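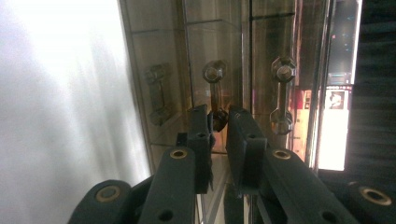 1/ Spent most of December on one bug in our grasp detector at Flundach. Writing it up because I couldn't find a thread on it when I needed one.

2/ The detector takes a wrist view and returns a grasp point, an angle and a score. Trained on hand-held gripper demos. It does well on matte parts against plain backgrounds. Put a shiny part near glass and it starts returning two or three grasps for one object.

3/ The extra grasps are on reflections. A hex-ended metal piece has the same outline in a mirror as it does in your fingers. Sometimes the reflected one is sharper, so it gets the higher score.

4/ First try: more data. We added 4000 crops with glass in them. False grasps went down a little, then stopped going down. Labels were part of it. Leire Requena went through the set and found 334 crops where the reflection had been boxed as a real part.

5/ We fixed those labels and retrained. Better, still not good enough to let the planner trust a single view.

6/ Second try: depth. Our stereo depth on glass is either holes or the distance to whatever the mirror is showing. The second one is worse - it looks like a perfectly good surface behind the panel, and the planner will happily make a path to it.

7/ What we run now is a motion check. Move the wrist a few centimeters sideways, detect again, and triangulate. A real part lands at one position in front of the panel. A flat mirror's reflection also triangulates fine, but it lands behind the glass.

8/ So you need to know where the glass is. We fit planes to the panel edges, which are usually visible, and drop any candidate that lands on the far side. The code is in a small module called Furar. It has two settings and one of them you can leave alone.

9/ When the part is already between the fingers it's easier. The held part stays fixed in the wrist camera while the reflections slide. We mask anything that stays put over a short move and call that the held object. Curved glass breaks the plane fit, but this part still works.

10/ On our test set of 2340 views the old version gave 184 false grasps. I'll post the new number after MacDonald reruns it on the other arm. I don't want to quote a result from one camera calibration.

11/ Known problems: frameless panels with no edge in view, and a part pressed right up against the mirror, where the real one and the reflection nearly touch. The second case gets merged into one long object and the grasp point ends up in the middle.

12/ Someone asked about polarizing filters. We tried one for an afternoon. It helped on plain glass at some angles, did little for the mirrored panels, and cost us light.

13/ Next is moving the check into Clanamik, our planner, so it picks the sideways move itself. Right now the move is hard-coded to the left, and if there's a wall on the left it just skips the check and logs a warning.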